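May 11, 2024

Back from the open day at Treltari with sore feet and a tote bag I didn't ask for. Mizanur Liyanage had been after me since January to come and see what his group is up to, and I ran out of excuses. He thinks I have a closed mind about robots. I think I have a mind that spent 15 years in the alterations room of a department store, and that I know what cloth does when you try to tell it what to do.

The place is out past the rail yard, a long gray building with the Plullar sign still on one side of it. You sign in, they give you a sticker, and a young man walks you around. I asked for the tour without the video. There was no tour without the video. It was full of sunrise music and people in white coats nodding at each other, and it told us that in a few years we would all have "a second pair of hands at home." My sister has been promised that by three husbands.

First stop was an arm that sorts boxes. Fine. I have nothing against it. A box has corners and stays the shape it was when you put it down. It did its boxes and everybody clapped, and a little boy asked if it could throw one, which was the best question of the day. The guide said that was outside its current program.

Then the part Mizanur wanted me for, the soft goods table. They are trying to teach the machine to handle things people wear, and the way they do it is that a person holds a gripper in the hand, with a camera on it, and does the job over and over while everything gets recorded. Later the computer studies the recordings and is supposed to work out how to do it alone. They call the project Akyol. I asked what it stood for and was told it doesn't stand for anything.

So what I drove 40 minutes for was a grown man moving a bow tie with a pair of fat tongs. He was very patient with it, I will give him that. The screen beside him showed what the camera sees, and Mizanur saved one shot off it and sent it to me so I'd have it for this book.

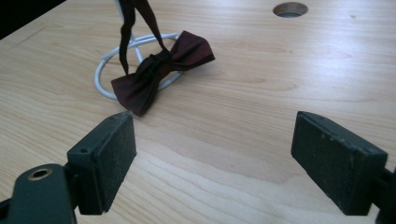 Bow tie and white wire stand at the Akyol table, from the gripper's side.

I looked at that tie longer than anyone else did. Dark maroon, satiny stuff, the kind of finish that shows every thumb. I wanted to reach over and straighten the knot. The fingers on the tool are two dark blocks, all scuffed up, and I asked the man how he knows how hard he is squeezing. He said you get a feel for it. Well, yes! That is what I said to him. You get a feel for it. And where in the recording does the feel go? He said the newer version may have something for that. Everything I asked about was in the newer version.

The sheet on the wall said they had 2,131 recordings with clothing so far, and that 563 of those were accessories. I asked how many were with wool. He didn't know. I asked if any of them were with something that had just come out of a dryer inside out, with a sock up the sleeve, and he laughed, but I meant it. You can't learn laundry on one nice clean table with good light.

They let visitors try the tool. I took my turn with a practice handkerchief. It is heavier than it looks and it pulls at the wrist, and the first two times I pinched nothing but table. On the third I got a corner up and felt quite pleased with myself, I have to admit, and then I was annoyed for being pleased. Mizanur said my grip was very good and I should come in and do a few hours for them. Paid by the hour, about what I made when I started. I told him I'd think about it. I won't.

What I can't settle is this. A woman from Bralholm gave a short talk at the end, with slides, about people whose hands don't work so well anymore, and getting dressed in the morning. She didn't oversell it. She said it was a long way off. I thought of Dad and his shirt buttons, how he would stand in the hall and wait for one of us to notice because he would not ask. If a machine could have done that for him, and done it without pulling his collar, I would have bought it and kept my mouth shut. But none of what I saw today could do up a button. Somebody in the back asked about price and she said it was too early to say. There were chairs out for 200 and I doubt they filled half.

Coffee was bad, cookies were good. I told Mizanur in the parking lot that I would come back when it can press a pleat, and he wrote that down.

Must call the dentist. Hem for Mrs. next door still not done, and she wants it for the christening.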